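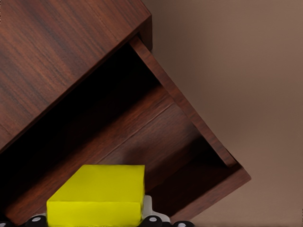
Archie Haldane wrote to this blog in April to object to my previous entry on dietary fiber. His position, fairly summarized, was that a person who has eaten white bread for 60 years and feels well has no cause to change, and that most advice on the subject is written by people with something to sell.

The second part of his objection deserves a reply. I receive no payment from any food company, and I do not recommend particular brands. The first part is more difficult. Feeling well is a reasonable measure of health, and I would not ask any reader to disregard it. It does not, however, tell us very much about what an ordinary diet is missing.

For this reason I kept a written record of my own meals for 27 days. I did not alter my habits during the first 12. The results were less flattering than I had expected. Breakfast was usually toast and coffee. Lunch was often soup, and the soup was often strained. Vegetables appeared at dinner, in portions that I would have described as generous before I began weighing them.

From the thirteenth day I made a small number of changes. Oatmeal replaced toast on most mornings. Lentils or beans were added to the midday soup, which was no longer strained. I left the skins on potatoes and ate a pear or an apple in the late afternoon, at the hour when I would previously have reached for crackers. Dinner stayed as it was.

The first week was uncomfortable. Readers who intend to make similar changes should proceed more slowly than I did and should drink more water than they think necessary. Those with a digestive condition, or who take regular medication, should speak with a physician before beginning. By the end of the period the discomfort had passed and I was less hungry between meals. I did not lose weight, and I had not set out to do so.

Magnus McIver asked in a separate message whether a powdered supplement would serve the same purpose. Supplements have their uses, and some people are advised to take them for good reason. They do not supply the other nutrients found in beans, whole grains and fruit, and in my own case they would have left the toast exactly where it was.

Mr. Haldane has since written again. He remains unpersuaded on the matter of bread but has agreed to try barley in his soup. A future entry will deal with dried beans, including soaking times, on which I have received a good deal of conflicting correspondence.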